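Prolwood Desk Reset Set – README

Episodes from the shared desks at the Trernia office, kept together with notes from the people who work there. 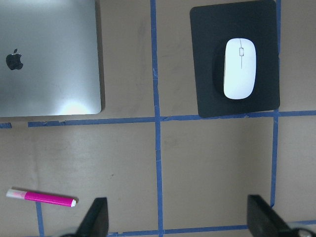 We started Prolwood in January, when the office moved to shared desks and the evening crew found themselves tidying other people's things for a good part of every shift. Elango Thomas, who runs that crew, asked whether an arm could take over the small stuff, and we have been happily busy with it ever since!

What you get
117 episodes over 20 desk layouts, with wrist camera video and gripper state. Objects are ordinary desk things such as a laptop, a mouse or a marker. The blue tape marks the cells used in the task labels, so please keep the label file next to the video.

What changed for the crew
Two people now look after the arm for part of the evening – clearing stops, choosing layouts – and they got training hours for it. Nobody's hours were cut. Some of the crew like the new work and some miss the quiet of the old round, and we have kept both kinds of comments in notes.txt, lightly edited for names.

Known gaps
Laptops are never lifted. Labels for 66 episodes were checked by a second person, the rest by one.

Questions and corrections are very welcome – write to Venkatesh Kaimal on the Prolwood list.

Last updated August 23, 2026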